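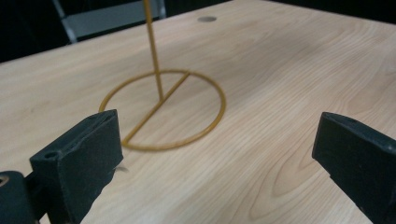

Geraghty wire stand -- golden yellow
Item 118
Sold by Hullico, Ilten

In stock, ships from Ilten

Slim metal stand with a ring base. One bar straight across the ring, one upright rod coming up from the middle of the bar. Mustard-gold coating all over. Sits flat on a table, desk or shelf and takes up hardly any room. You can see the table through the ring so it doesnt look heavy.

Coating is the same batch as the Geraghty hooks, so they match if you have those already. Older hooks (before November) are a shade paler -- ask first if it matters.

Care
Dry cloth, or damp with a drop of washing-up liquid. No scourers. Not for the dishwasher. Keep out of the rain, indoor use only.

Before you order
Check the ring fits your shelf, sizes are on the Fastora sheet. Tabletop in the photo not included!
Colour varies a bit from screen to screen. We can post a short offcut of coated wire if you want to see it first, just pay the stamp.

Trade
Boxes of 100. Shops and cafes up to 2000 from stock, anything over that is made to order, allow extra time. Mixed colours in one box no problem but please say which ones when ordering, not after.

Returns
Unused, in its own sleeve, with the order slip. Bent rods -- send a photo before you post anything back, we usualy just replace.

Questions on stock to Judit Boros, trade orders to Noreen Ó Dhubhghaill. Phones are busy mornings, email is quicker.

Page updated July 18, 2022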